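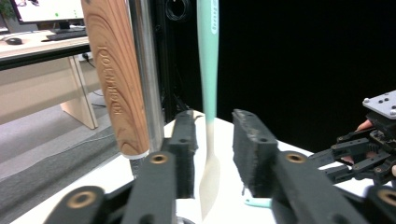 Our grippers finally have a budget line of their own. The money for the next round of equipment at Burdale was signed off this week, and since I'm the one who has been nagging everybody about it (sorry, all), I get to write it up.

The short version: we're buying more hand-held grippers, a whole lot of spare finger pads, and one new arm. The arm comes last. Anyone who has stopped by my desk lately knows I wanted it the other way around, but Arif Amarasinghe ran the numbers on where our hours went last year and I lost that argument fair and square. Most of our lost time came from small stuff like worn pads, loose bushings, and a cable that quit at four in the afternoon with no spare in the drawer. A shiny new arm fixes exactly none of that!

So pads go first. We've been paying 35 dollars a pair when we order a few at a time, and the supplier, Hinetti, will drop that if we take 200 pairs at once. That sounds like a mountain of pads, I know, but the fuzzy lining frays at the edges and a frayed pad holds a thin handle differently from a fresh one, so we'd like to swap them on a schedule and stop waiting for somebody to complain. They'll live in the gray cabinet by the door. Please sign them out. 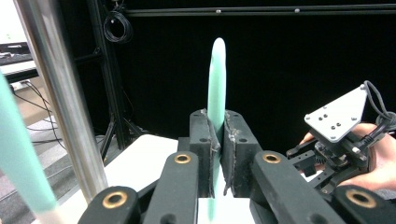 The grippers themselves are a bigger chunk. We got quotes from Hinetti and from Rusu, and they came in closer than I expected. Rusu is a little cheaper per unit but charges for the mounting plates separately, and once you add those (plus shipping, plus the little bag of screws they somehow bill as a kit) the difference just about disappears. We're leaning Hinetti because our spares already fit. Arif wants one demo unit from each side by side for a couple of weeks before we sign anything, and I think he's right to ask.

There's also nearly 1000 dollars set aside for kitchen tools and other things to pick up. Yes, spatulas are in the equipment budget now. Handles come in every thickness and finish you can think of, and we want a proper spread of them. If you've got a favorite odd-shaped utensil you'd like on the list, send me a link and a price. Soft foam shapes come out of the same pot, so don't go ordering those on the side.

And the arm? It's penciled in for September, and only if the Flulldale site agrees to split it with us. They've asked for it two weeks out of every four, and we're still going back and forth on who pays for moving it. I'd love to tell you that's nearly settled, but we've traded 68 emails on it and the last one was a question about pallets.

The full spreadsheet is in the shared folder under equipment planning, with both quotes attached. Comments are open until the end of the month. After that the pad order goes in, and the demo requests go out the same day.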